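Call for Participants: Transcribing the Agbeko Harbor Logbooks

The Agbeko History Project is looking for people to help transcribe a set of handwritten port records from the nineteenth century. The work is done from home, and no earlier experience with old documents is required.

The logbooks were kept by clerks at a small trading harbor. They record ship arrivals and departures, names of captains, cargo, weather, deaths on board and disputes over fees. Most entries are in English. A few are in Portuguese or Dutch, and these will be handled by a separate group. The set has 433 pages, of which 401 are clear enough to read from scans. The remaining pages have water damage and are not part of this call.

We need 20 transcribers. Each person will be given pages in small batches and will type the text line by line, keeping the original spelling. Every page is transcribed by 2 people working separately, and an editor compares the results. When the set is complete, the entries will be sorted by calendar date and added to the Rumia daily history index, where readers can look up what was recorded on any day of the year. 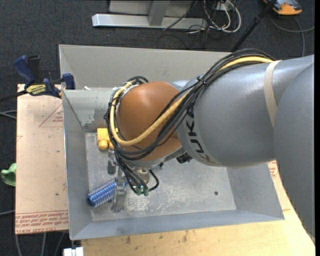
Photo: Obed Lamptey

What we ask of you

You should be able to read cursive handwriting, or be willing to learn from our practice sheets. You will need a computer with a full keyboard and a steady internet connection. Phones and tablets do not work well with the transcription page. Please plan on a few hours a week until your batches are finished. If you have to stop early, tell your editor so the pages can be passed on.

Applicants must be 18 or older. Students may apply, but we cannot arrange course credit.

What you get

The work is unpaid. Transcribers are credited by name in the index unless they prefer to be left out. Sena Asamoah will hold an online training session on clerks' abbreviations, ship types and the dating of entries made after midnight. A recording will be sent to anyone who misses it.

How to apply

Send a short note to Rekha Amin at the project office with your name, your time zone and any languages you read. Attach a transcription of the sample page, which can be downloaded from the project site. Mark words you cannot read with a question mark in brackets. Please do not guess.

Applications close on 13 November 2020. Questions about the records themselves should go to Edem Kwofie.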